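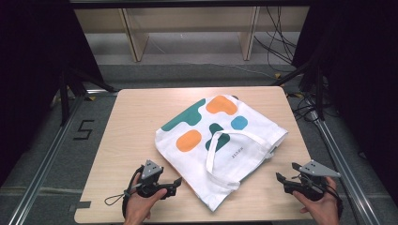

**25th August.** The Wumbei Community Center will open its fall clothing and bag exchange in the first week of September, the center announced. Residents may bring up to 22 items per household, clean and folded, and may take home the same number in return.

Canvas tote bags will be accepted for the first time this year. Bags should be folded flat with the handles laid across the front, so that they can be stacked on the shelves beside the entrance. Printed bags are welcome, provided the fabric is sound and the straps are firmly sewn.

Shirts must be handed in unbuttoned and will be folded at the center to a single size. Under the method adopted this season, each garment is spread flat on the table and the fabric is smoothed from the collar toward the hem before the sides are brought in. White garments are handled first and kept on a separate shelf. 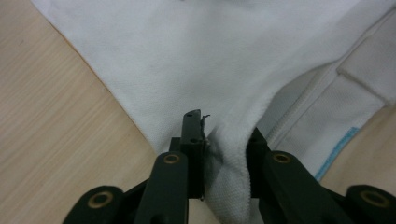

Kwadwo Akpalu welcomed the common folding size but asked that knit shirts be stored no more than 3 high, as taller stacks had left deep creases in the collars at the last exchange. The center has agreed to the request and will add a second shelf for knitwear.

Items that are not claimed within 2 weeks will be passed on to the Skastemholm branch, which holds its own exchange later in the season. The two locations expect to handle 1000 items between them.

Donations may be left at the front desk during regular opening hours. Torn or stained articles cannot be accepted. Questions about large donations should be addressed to Theophilus Kwofie at the Wumbei office.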